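Open day in Prandberg, 7 December 2024

I went to Prandberg because my sister wanted to see the open house of Kirkdale, the company that teaches people how to keep order at home. The entrance was 4 euros and for this you got a tea and a small notebook. At the door they told us that 366 visitors had signed up for the day. Luckily they did not all come in the morning.

The first floor was kitchens and I will be short about it, I have seen many kitchens. Upstairs was the part I liked more, with the small things of the bathroom and the medicine shelf. On one table they had a clear plastic container and the kind of bottles and tubes every family has. 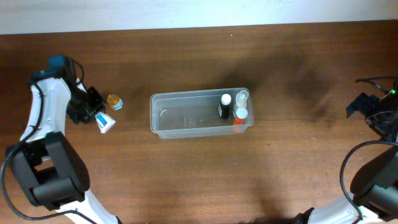 Bottles at the right end of the container, the left half still free.

Vinzenz Strebel led our group. He speaks slowly and he lets people ask, which I appreciated very much. His rule is that tall things stand together at one end and low things at the other, so that the hand does not knock over a bottle when it looks for a cream. A lady from Lutard asked if it would be better to sort by person. He said she can do this too, but then she needs one box for each person and a shelf deep enough.
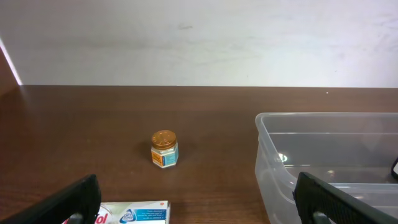 My own problem at home is the medicine. I have it in 2 drawers and in a bag behind the door, and in May I bought the same tablets twice. Mr. Strebel advised to keep the paper boxes and not put the tablets loose in a tin, for you lose the date and the instructions. A flat white box like the one near the glass jar with the shiny lid takes little room anyway. I wrote this in my notebook and underlined it.

After this we had a break. The tea came from Kahsay, a small shop in the same street, and it was strong and very good. I took a second cup.

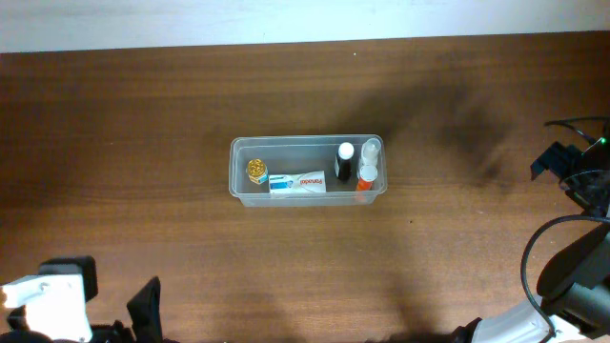

I also bought a package of it to take home. The catalog of Kirkdale has 1,720 articles, and my sister read it on the whole train ride. I ordered one clear container, the long one, without a lid. The parking in Prandberg is difficult, so if you go, take the train and walk from the station.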